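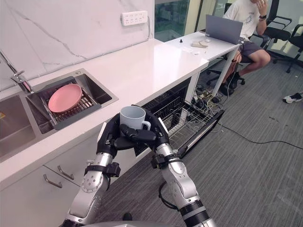 Ticket 700: Office kitchen dishwasher, gritty film on mugs and plates

Status: Closed
Opened: 8/28/19
Opened by: Nandi Zulu
Assigned to: Pravesh Magagula, Emeck Building Support
Location: Kitchen counter, desk end
Appliance: Comden undercounter dishwasher

Original report (Nandi Zulu)
Ceramics come out of the normal cycle with a fine gritty film. Worst inside the mugs, at the bottom, where it dries to a gray ring. Plates have it on one face only. Film wipes off with a damp cloth and comes back after the next wash. Glasses are less affected. No error code on the panel, no leak, cycle runs to the end. Detergent is the Toft powder from the supply cupboard. We have been rewashing by hand in the double sink in the meantime.

Reply 1 (P. Magagula)
Please confirm the following before I come over.
Is there standing water in the bottom of the tub after a cycle?
Are both spray arms free to turn by hand with the rack loaded?
When was the filter last taken out?
Which program is in use, and what temperature does it show?

Reply 2 (N. Zulu)
No standing water. Upper arm turns freely. Lower arm turns with the rack empty but catches with it full: a serving spoon had dropped through the basket. Removed, no change on the next load. Filter was last cleaned in April as far as I can find in the kitchen log. Program is the short one, display shows 43.

Reply 3 (P. Magagula)
43 °C is low for that powder. Toft powder in a short, cool cycle often does not dissolve fully, and what is left settles in anything with a hollow. That would fit the mugs. It does not fully explain plates with film on one side, so I want to look at the filter and the loading too.

Try this first, in order:
1. Pull the lower rack all the way out and lift it off its runners.
2. Unscrew the cylindrical filter counterclockwise, then lift out the flat mesh under it.
3. Rinse both under the faucet with a soft brush. No wire brush on the mesh.
4. Refit the mesh, then the cylinder, and turn until it locks. If it spins freely it is not seated and food will bypass it.
5. Run one load on the longer program at 52 with half the usual powder.
6. Take out one mug and one plate before drying and report on both.

Reply 4 (N. Zulu)
Filter was bad. Mesh clogged across most of its area, some of it a gray paste that looked like old powder. Cleaned and refitted, locked on the second try. Ran the longer program. Mug is clean. Plate is better but still has a faint haze on the face that was turned away from the center.

Reply 5 (P. Magagula)
Good, that is most of it. The haze on the plate is a spacing problem. Plates in that rack tend to get pushed together at the back, two to a slot, and the outer face gets very little spray. One plate per slot, all facing the center, and leave the corner slots for small items. Same on the counter side: a plate left flat in the sink holds water against its underside, and with water as hard as ours that dries to a haze of its own. Stand it on edge with a gap to the next one. 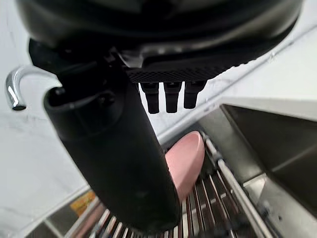
A quick check for which kind of haze you have: put a few drops of white vinegar on it. Lime goes in a minute or so and the surface feels smooth afterward. Powder residue turns slightly slimy and needs a rinse. If it is lime, top up the softener salt and set the hardness dial one step higher — it was on 4 when I installed it.

Reply 6 (N. Zulu)
Vinegar removed it, so lime. Salt reservoir was nearly empty. Filled, dial now one step up. Three loads since on the long program, one plate per slot, no film on mugs or plates. The Plidetti descaler in the cupboard is out of date, please add a replacement to the next order.

Resolution (P. Magagula)
Cause: clogged filter, undissolved powder at low temperature, empty salt reservoir.
Fix: filter cleaned, program changed, salt refilled, plates respaced. No parts used.
Follow-up: filter added to the monthly kitchen list. Descaler ordered. Ticket closed.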